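May, evening, kettle just on
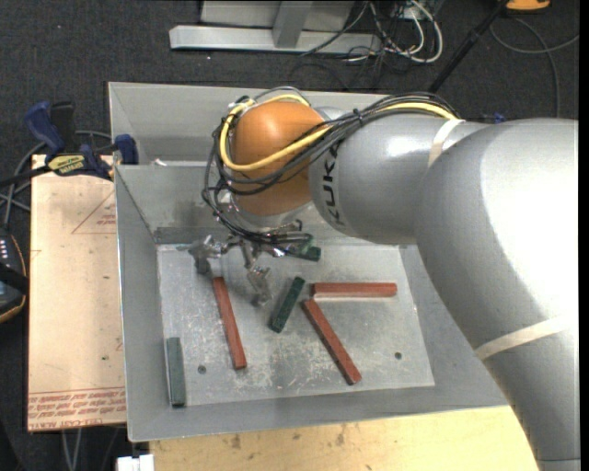

The grey bin, browns and greens in together.

I promised myself I would write something every night this month and have already missed more nights than I've managed, so tonight gets a proper go, with a mug of tea and my feet up on the other chair. I took the photo mid-morning and I'm rather fond of it. You'd think I would be tired of looking at those blocks by now, but the reddish-brown and the dark green do look handsome against all that pale scratched metal, a bit like old railway carriages, or the curtains in my gran's front room.

It was raining when I left Clellumon and still raining when I got to work, and the bus was so steamed up that I went a stop too far and had to walk back past the carpet shop. Thirteen minutes late, by the clock over the sink. I hung my coat over the radiator, where it dripped on my bag all morning, and got on with what I'd meant to do last week, which was sorting out the blocks and everything they live in.

They'd got into a terrible state, I have to say. The shelf was meant to have browns at one end and greens at the other, and over the winter it had slowly turned into a shelf of whatever-you-like, with tape and pencils and somebody's glove in among them. So I had the whole lot down on the bench and began again. I do enjoy a job like that. You pick one up, you wipe it, you look it over for chips, you put it with its friends, and for a good long stretch there's nothing else in your head at all except what to have for lunch. They're a nice shape to handle as well, plain little bars that sit well in the palm, and I kept lining them up neatly along the edge of the bench when there was no call for it.

The bin is another matter. I've grown attached to it, ugly thing that it is, with its tall sloping sides and those thin bright edges that I always mean to be careful of. The floor of it is scratches from one end to the other. I stood looking at them for ages (this is where my mornings go) and they're almost pretty, all those white lines crossing over each other, like a pond that's been skated on. There's a little round screw hole at the left and another at the right, and I'm sure I knew once what they were for. And there was a dark smudge near the bottom of the inner wall, which I noticed when I looked back at the photo over lunch, so I went at it afterwards with a damp cloth and then with washing-up liquid, and got it to perhaps half of what it was. I'll try the lemon stuff from home if I remember to pack it.

There was a small white scrap on the ledge between the walls, too, over on the left. I must have walked past it all morning! I fished it out after lunch and put it in the pocket of my cardigan, and there it still is, I've just checked, along with a bus ticket and a mint.

Lunch was at Rulis, a cheese toastie and a pot of tea, and I sat in the window and watched people run between the awnings. They've put the toasties up by 40p, which I grumbled about to myself and then ordered a slice of the date loaf anyway. It was the end piece, the best one, with the dark chewy crust, so I forgave them.

The afternoon went on paperwork, or what passes for it. The order from Bultunov had come while I was out and been left on the mat, a dented carton with number 939 on the side in felt pen, and inside it the lidded tubs I asked for back in March. They're the wrong depth. They'll hold the blocks lying down but the lids won't quite shut, so I rang up and listened to the same bit of flute music until I'd lost the will, and was told to send them a note. I wrote the note. Then I used the tubs anyway, without the lids, one for the browns and one for the greens, with a label on each in my best handwriting, and they look so smart on the shelf that I'm half inclined to keep them and say no more.

I caught the 53 home with the sky clearing at last over the Crenshaw allotments, everything dripping and very green, and somebody's bonfire trying its best. I got off early on purpose and walked the last bit. The hawthorn is out all down the lane. I'd missed it coming, what with the steamed-up windows.

Must do tomorrow: lemon cleaner, a new sponge, more labels, ask about the glove. And the coat still isn't dry, so I've put it in the airing cupboard with the towels, and I'd better go and move the kettle before it boils itself silly.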